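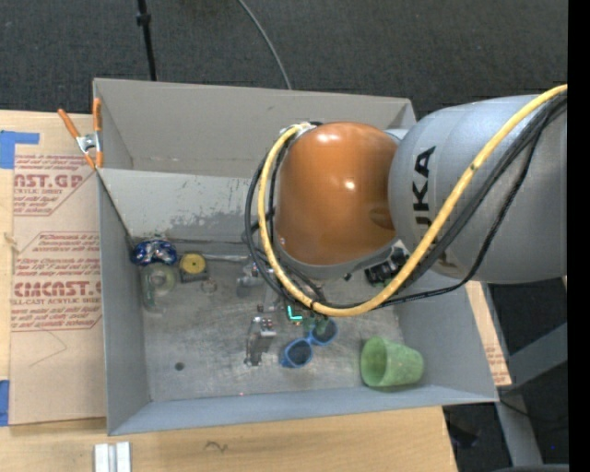
Collecting the grasps

My half of the project was the data, and I'll admit I thought it would be the easy half! Jerome Macapagal had the network to write and I had a metal bin, an arm and a pile of odds and ends. We wanted 3,000 grasp attempts by the end of term, each one saved with a picture of the bin and a yes or no for whether the thing came up.

I started with 28 objects, mostly from my kitchen and the Urkstead lab drawers, and put a handful in at a time. Sunglasses, a green cup, anything with an awkward shape really. Shiny and see-through things went in on purpose (Chia-jung Chiu, our supervisor, kept asking for more of them) as last year's set was nearly all matt blocks and the old model went to bits over a clear bottle.

Labelling

The script lifts, waits 2 seconds and checks how far the fingers have closed. Lovely for cups, hopeless for thin stuff. A rod or the arm of a pair of glasses lets the fingers shut almost completely, so it got marked as a miss every time. I went back through about 900 attempts by hand over a fortnight, with a lot of toast, and changed the label wherever the after picture disagreed.

Corners

Things drift. After a long run most of the objects end up against the walls, where the gripper can't get round them, and the yes answers dry up. I began stirring the bin between batches and noting in the log when I'd done it. Jerome wants that column kept, so it's in the Firnus folder with the rest.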